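## Planning for the second bench

If you've walked past the prep lab lately you'll know the two-arm bench has been busy from breakfast onward, and the sign-up sheet for it is now a bit of a contact sport. So we're delighted to say that money for a second bench is in next year's equipment plan! It isn't signed off yet, and the request has to be in by the end of June, but the first draft of the numbers looks good and we'd love your input while there's still time to change them.

Henrique Garcia has been pulling the draft together with help from the Bremurero office, and most of what follows comes from his notes.

### What we're asking for

The headline figure is $84 thousand over 2 years. That covers a pair of arms with grippers, a walled table like the one we have, the controller, the cabling and a starter box of spares. It also covers the setup visit, which we left out of the budget last time and then had to find money for in a hurry (sorry again to everyone whose conference travel got squeezed).

We've had quotes from Zonby and from Hinuvstead. Zonby came in lower on the arms themselves. Hinuvstead came in higher, but their price has the table and the panels in it, and once you add those to the other quote the gap nearly closes. Delivery is 19 weeks from one and still "to be confirmed" from the other, so Henrique is chasing that before anyone gets attached to a favorite.

### The bits that are easy to forget

We went back through the receipts for the first bench and it was a fascinating afternoon, if you like that kind of thing. The arms were the biggest line by a long way, as you'd expect. After that came a steady trickle of small purchases that never made it into any plan: gripper fingers, cable sleeves, replacement brackets, screws in a size that no one stocks locally, and a second power strip.

So this time there's a proper running-costs line, split into 3 pots:

- **Wear parts.** Fingers, sleeves and anything else that rubs, bends or gets bumped. We'd like a full spare set on the shelf from day one.
- **Service.** One planned visit a year, plus a small reserve for the unplanned kind.
- **Task supplies.** The everyday stuff that gets handled on the bench. More on this one below, as it's the pot people ask about most!

### Task supplies deserve their own line

Up to now, supplies have come out of whichever project was using the bench that day, and it has been a headache to sort out afterward. The cafe packing work under project Jin is a good case. The items are cheap one at a time, but they crease, crush and wander off, and a session goes much better when you can reach for fresh ones. Paper cups, black lids, a cup carrier, wrapped straws and a shopping bag with cord handles can all be on the table together, and each one asks something different of a gripper.

That mix is also why we're asking both suppliers about finger options before we talk about anything fancier. A tall stack of nested cups and a soft paper bag are very different things to hold, and we'd much rather spend on a few shapes of finger than on extra reach we may never use.

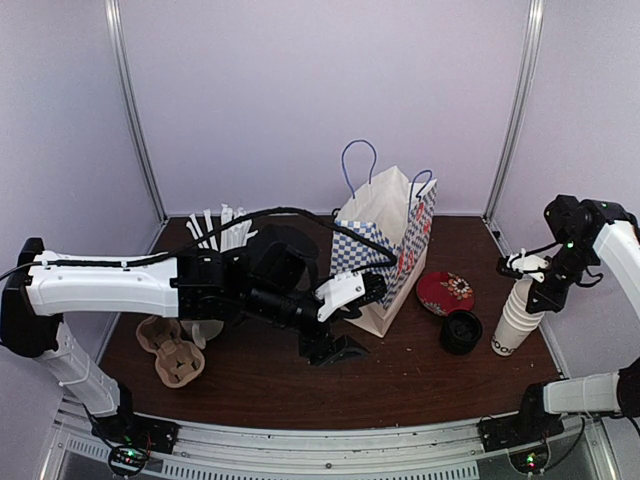 ### Where it will go

The plan is to put the new bench along the window side of the lab, with the storage racks moving to the back wall. We measured it with both suppliers' drawings in hand – it fits, with enough room to open the cabinet doors behind, though the walkway gets tighter than we'd like. Facilities will need to add an outlet, and that cost is in the draft under building work.

One open question is whether the side panels should match the ones we have. Henrique would like the two benches as alike as possible, so that work can move between them without a morning of fiddling. Others have asked for a lower wall on one side to make it easier to lean in and reset things. If you have a view, now is the moment.

### How to chip in

The draft is in the shared planning folder under "Bench 2". Please add comments straight into the sheet, and put your initials next to them so we know who to come and find. We'd especially like to hear from anyone who:

- has a task coming up next year that needs both arms
- buys supplies for the current bench and can dig out what they've spent
- has worked with either supplier before, good or bad

Henrique will be at the bench with a printed copy and a pot of coffee at 10 a.m. on the first morning of June, and he's happy to go through any line of it with you.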